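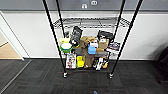 Goser wire shelving unit: five months on

Posted May 21, 2023 by Aurora Neves

I bought the Goser in January to replace a bookcase that had bowed in the middle. It came from Skuvgate, who deliver flat-packed and leave it at the door. The order number ended in 2344, and I only mention it because the packing slip had somebody else's on it and I had to ring up. They sorted it in one call.

Assembly

The poles come in halves that screw together. Plastic sleeves clip round each pole at the height you want, and the shelf corners drop over them. The sleeves have a top and a bottom, marked with a very small arrow. I put two on upside down and the shelf slid to the floor as soon as I leaned on it. Once they are the right way up the weight of the shelf pulls them tight.

The instructions are one sheet of drawings. You need a rubber mallet, or a hammer and a folded tea towel. Build it lying on its side if you have the room. I was finished in under an hour, including the mistake.

Moving a shelf later is harder than the box suggests. You have to knock it upwards from underneath, and everything above it has to be emptied first. Decide on your heights before you start.

In use

Tins, flour, pasta and the big bottles of oil all went on without any sag that I can see. Small things are another matter. Spice jars tip on the wires and anything with a narrow base wants a tray under it. I cut some thick card to size for one shelf and it has done the job, though it looks like what it is.
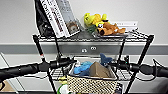 Books are fine lying flat. Upright they need something at the end of the row, as there are no sides to the thing, and I have had a few go over the edge when I pulled one out too quickly. You can buy clip-on side rails from Skuvgate but they cost more than I wanted to pay.

Dust falls straight through, so the bottom shelf gets the lot. I go over it with the brush end of the hoover. The finish has held up well apart from a scratch where I caught it with the mallet.

Against the others

My sister has the Baloyi, which is heavier and has a lip along the back. It is the better unit if you never plan to move house. I also had a Mamasitz for a while in my last flat — cheaper, thinner wire, and it swayed whenever a door was shut. The Goser sits between them on price and is closer to the Baloyi for sturdiness.

Good points: strong, quick to put up, easy to clean. Bad points: poor instructions, gaps too wide for jars, side rails sold separately.

I would buy it again for a pantry or a study. For a child's room I would get something with sides.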